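Wirtschaft & Alltag | Getränke

Zurück in den Kasten

In Altholm stehen die Pfandautomaten meist gleich hinter dem Eingang, zwischen Blumeneimern und Einkaufswagen. Wer am Samstagvormittag kommt, wartet. Vor einem schieben zwei Kinder Dosen in die Öffnung, dahinter hält jemand drei Tragetaschen mit Plastikflaschen. Am Ende kommt ein Bon heraus, der an der Kasse verrechnet wird.

Der Automat nimmt alles an, was ein Pfandzeichen trägt und sich lesen lässt. Was danach geschieht, hängt von der Flasche ab. Einwegflaschen werden im Gerät zusammengedrückt und als Ballen abgeholt. Mehrwegflaschen laufen auf ein Band und kommen in Kästen zurück zum Abfüller. Viele Kunden kennen den Unterschied nur vom Bon her: Für Einweg gibt es 25 Cent, für Mehrweg je nach Flasche 8 oder 15.

Beim Getränkehändler Tridari am Altholmer Güterbahnhof wird von Hand nachsortiert. Auf dem Hof stehen die Kästen nach Marken und Formen getrennt. Im Sortiment sind 252 Getränke, von der regionalen Apfelschorle bis zum Tonic. Mit jeder Flaschenform, die nur ein einziger Hersteller verwendet, wächst der Aufwand. Eine Standardflasche kann fast jeder Betrieb in der Umgebung wieder befüllen, eine Sonderform muss dorthin zurück, wo sie herkam.

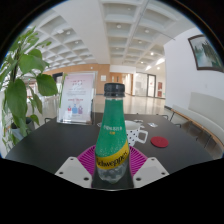

Schweppes in der Plastikflasche mit schwarzem Schraubverschluss.

Kleinere Abfüller haben sich darauf eingestellt. Hayat, ein Limonadenhersteller mit 5 Sorten, füllt seit November ausschließlich in Poolflaschen aus Glas. Die eigene Form mit dem geprägten Schriftzug wurde aufgegeben. Im Betrieb heißt es, die Umstellung der Etikettiermaschine sei teurer gewesen als erwartet, dafür entfielen die Leerfahrten. Früher musste ein Lastwagen für die eigenen Flaschen bis zu einem Zwischenlager fahren und kam oft halb voll zurück.

Gewaschen wird das Leergut bei Nusent, wo auch andere Betriebe aus der Region anliefern. Die Flaschen laufen durch Laugenbäder, werden gespült und anschließend geprüft. Was am Rand Absplitterungen hat, wird aussortiert und geht als Scherben zur Glashütte. Probleme machen vor allem Etiketten mit wasserfestem Kleber sowie Flaschen, in denen zu Hause Farbe oder Öl aufbewahrt wurde.

Für den Handel bleibt der Platz die wichtigste Frage. Ein voller Kasten braucht genauso viel Fläche wie ein leerer, und in einem Laden in der Innenstadt kostet jeder Quadratmeter Lager. Einige Filialen haben ihr Mehrwegangebot deshalb verkleinert. Tridari wirbt dagegen mit dem Lieferdienst, der das Leergut an der Haustür mitnimmt. 726 Haushalte in und um Altholm nutzen ihn, die meisten im Abstand von 2 Wochen. Deckel sollten auf den Flaschen bleiben, bittet der Händler auf dem Lieferschein, und einzelne Flaschen bitte nicht in fremde Kästen stellen.

Zuletzt aktualisiert: 21.3.26
Schlagwörter: Pfand, Mehrweg, Einzelhandel, Altholm
252 Mal geteilt | 5 Kommentare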